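Toy block

Toy blocks (also building blocks, or just blocks) are small solid shapes used as a plaything for stacking, sorting, lining up and knocking down. Usually wood, also plastic, foam, cardboard, cork. Among the oldest toys still sold in more or less the same form.

This article is about plain, non-interlocking blocks. For studded bricks see Construction set. For alphabet sets see Letter block.

Contents
1 Terms
2 History
3 Shapes and sizes
4 Materials
5 Color and finish
6 Play and learning
7 Care and repair
8 Collecting
9 See also

Terms

"Block" and "brick" overlap. In British use a wooden toy brick is the same object Americans call a block. In American use "brick" mostly means the plastic interlocking kind. "Unit block" is narrower – a block cut to a fixed ratio so that pieces combine evenly, e.g. two half units equal one unit. "Table blocks" are small ones, meant for a tabletop. "Floor blocks" are big, sometimes hollow, sometimes large enough to sit on.

History

Children have stacked scraps of wood for as long as there have been scraps of wood, so no firm starting point. Written mentions of blocks made for teaching letters go back to the 1600s. By the 1800s sets were sold in boxes with sliding lids, and in Germany they became part of early kindergarten practice, where cubes and cylinders were handed out in a set order. Unit blocks came into American nursery schools in the early 20th century and never really left.

Small regional makers filled in the rest. Shearer sold turned and sawn blocks out of a single workshop, mostly to schools, in muslin sacks. Ametti was better known for arches and half-rounds, painted on the curved face only. Both names turn up on old lids, often with the paper label half gone. Catalogs from either firm are hard to find and the dates printed in them don't always agree wiht one another.

Shapes and sizes

Cube, rectangular prism, triangular prism, cylinder, half-round, arch, plank. Most sets are heavy on rectangles – they are the most useful piece and the cheapest to cut, straight off a long strip.

Proportions matter more than absolute size. A common scheme is 1:2:4, thickness to width to length. Three of anything that breaks the ratio and a wall stops lining up. Cheaper sets often ignore this. Parents rarely notice, kids do, around the time they start building roofs.

The Bresum set, a school set much copied by others, came in two boxes of 84 and 90 pieces. The larger had the same shapes plus extra planks. Sirnungate, a later line, dropped cylinders altogether on the grounds that they roll under furniture.

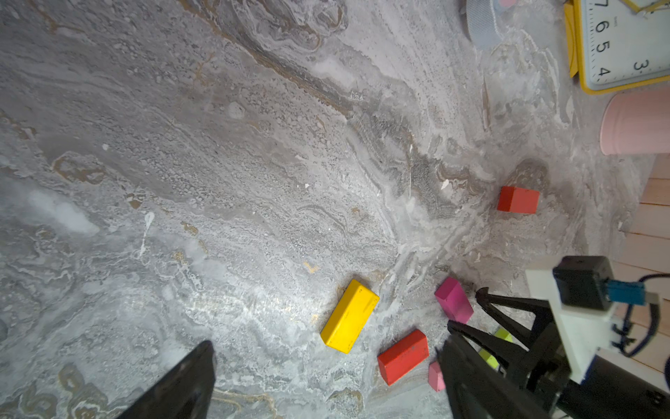
Edges are either eased (a light sanding, corner still crisp) or rounded over. Eased edges stack better. Rounded edges hurt less underfoot and chip less, but tall towers get wobbly quick, as the contact area shrinks on every layer.

Materials

Maple and beech are the standard hardwoods. Dense, close grain, few splinters, nice sound when they hit. Birch also common. Pine and basswood are lighter and dent easily, fine for toddlers, less so for a classroom. Rubberwood is widespread in imported sets.

Foam blocks are quiet and safe to throw. Poor for tall building. Cardboard blocks, usually printed to look like brickwork, are bulky and hold up until they get wet. Cork sits somewhere in between, grippy, light, crumbles at the corners after a few years.

Color and finish

Four broad approaches:

Unfinished – bare sanded wood. Picks up hand oils and darkens.
Oiled or waxed – needs redoing now and then.
Stained or dyed – color goes into the wood, grain still shows.
Painted – solid color, chips at corners first.

Primary colors dominate painted sets, red, yellow and blue, with green close behind. Some teachers prefer bare wood for building and colored wood for sorting, and keep two separate bins. Others think the distinction is fussy.

Lead paint is a real concern with old sets. Home swab kits are not fully reliable, lab testing is better. Anything old, painted and flaking should be kept away from children who still mouth things.

Play and learning

Play tends to move through rough stages, though ages vary a lot. Carrying and dumping first. Then rows and simple stacks. Then bridging – two uprights and a piece across – which takes many kids a surprising amount of tries. Then enclosures, then patterns, then named buildings with people living in them.

Block play is often linked to spatial skills and early math. Studies generally support some connection, esp. when an adult talks along ("under", "longer", "next to"), but study sizes are often small. Iona Leckie, writing on classroom storage, argued that open shelves with outlines traced for each shape did more for the amount of building going on than buying extra pieces.

Care and repair

Wipe with a barely damp cloth, dry right away. No soaking – wood swells, and the sizes drift. No dishwasher. Rough spots can be taken down with fine sandpaper, along the grain. A cracked block is best thrown out, glue joints open up again.

Stickers come off with a little vegetable oil left on overnight.

Collecting

Modest market. Complete boxed sets bring the most, loose pieces very little. Original lid and packing sheet matter, the sheet showing how everything fits back in the box is usualy the first thing lost. Large mixed lots, 1,000 pieces and up, are mostly bought by schools and play cafes.

See also

Construction set
Letter block
Stacking toy
Kindergarten
Toy safety

Page last edited July 17, 2020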